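Eltimach Bench Arm – Set-up Guide
Section 7: Safe practice at the play-kitchen station

Read this section before powering the arm. It applies to every station built to the Grorkcombe layout, whether the arm is driven by an operator or running a stored program. Section 6 covers wiring and motor addresses.

7.1 Placing the arm

1. Fix the base to the desk or stand before connecting power. Do not rely on the weight of the arm to hold it.

2. Put the kitchen where the gripper can get to the counter and the oven handle with the elbow still bent. An arm at full stretch loses accuracy and strains the shoulder motor.

3. Lead the cables away from the back of the arm, on the side opposite the kitchen. Leave enough slack for a full turn of the base.

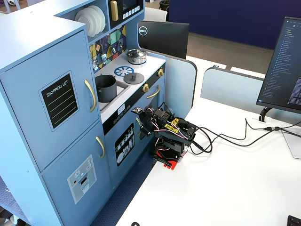
4. Mark a keep-out line 900 mm from the base. People stay behind it while the motors are live.

CAUTION: Small servos can still pinch. Keep fingers, lanyards and loose sleeves clear of the joints.

7.2 Before each session

1. Check the base fixings by hand.

2. Look over the servo leads at the wrist and elbow. Replace any lead with worn insulation. Do not tape it.

3. Set the speed limit to 150 in the Dendetti control panel. Leave it there until the first full run is finished.

4. Move the arm through its range with no object in the gripper. Watch the hanging utensils and the shelf above the counter – these are the usual points of contact when a path has been recorded too high.
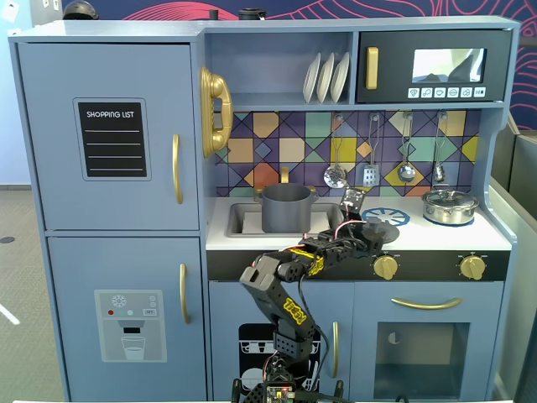 Gripper over the stovetop, between the sink and the lidded pot.

5. Test the stop button. The arm will go limp when power is cut, so bring it to the rest position first.

NOTE: Record the stop test in the station log with the operator's initials. A session without an entry is not counted as a valid run.

7.3 Working at the sink

1. Keep the sink dry. The arm is not sealed and must not be used with water, including for demonstrations.

2. Approach cookware from above. Bring the gripper down slowly and stop short of the rim before closing.

3. Allow clearance at the back of the basin. The faucet and its two knobs stand close behind anything large placed in the sink, and a wrist turned too early will catch them. 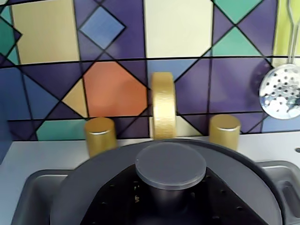

Todorova asks that the approach height be written down as well as the speed, as two stations with the same limit can behave quite differently once the arm is near the basin. Add the height to the log in millimetres, measured from the countertop.

4. If the gripper touches a fixture, stop the run. Do not let the program finish. Check the jaw for play and repeat steps 1 to 5 of 7.2 before starting again.

7.4 Supervision

Have 2 people present whenever a new program is tried, one at the controls and one at the stop button. Neither leaves while the motors are powered. At the end of the session, return the arm to rest, switch off at the wall and coil the cables clear of the walkway.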